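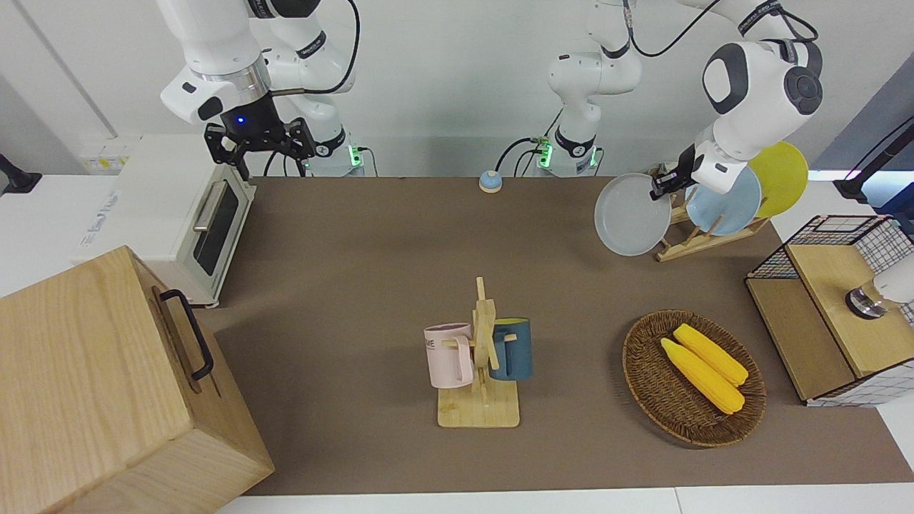
Testing a Breakout Rule on Small Stocks
Term project report, Hollis College, Plalldale campus
29 December 2024

1. Why we picked this

Our trading club's handbook says to buy a stock when it closes above its highest price of the past several weeks on heavy volume. The handbook gives three charts as proof. All three went up. We wanted to know how the rule does on charts that somebody didn't choose in advance.

2. Data and rule

We used daily prices for 106 small companies from the Umavcombe data set the college pays for. A buy signal was a close above the prior 50-day high with volume at least double the 50-day average. We bought at the next day's open and sold after 12 trading days, or earlier if the price closed 8 percent below our entry. Each trade was $400 so that no single stock could carry the result.

One of us wanted a moving average filter as well. We left it out. Every filter we tried on paper improved the handbook's three charts, and that made us trust filters less.

3. Results

The rule gave 894 signals. Before costs, slightly more than half made money and the average trade was a small gain. If we had stopped there the report would look a lot like the handbook.

Then we took off a spread. Small stocks can be expensive to get in and out of, and the opening price in the data is often not a price you could have had. With half a percent off each side, the average trade went slightly negative. With a quarter percent it was close to zero. We don't know which number is right, and neither does the handbook, which doesn't mention costs at all.

The gains were also bunched together. Most came from a stretch beginning in February when nearly everything in the set was rising. Buying at random dates in the same stretch did almost as well. Outside it, the rule mostly collected small losses from breakouts that fell back below the old high within days.

Hirnen, the stock the handbook likes best, had several other signals the handbook doesn't show. Two of them hit the stop.

4. Problems with our own work

The data set only includes companies that are still listed, so firms that went bust are missing. That probably makes our results look better than they should. We also picked 12 days because it fit our schedule for the project, and we didn't test many other holding periods. Signals in the same week overlap, so 894 is a bigger number than it deserves to be.

5. What we would do next

Get prices that include delisted companies, and use real quotes for at least a sample of the trades. Until then we wouldn't put money on this rule, and we have asked the club to add the losing charts to the handbook.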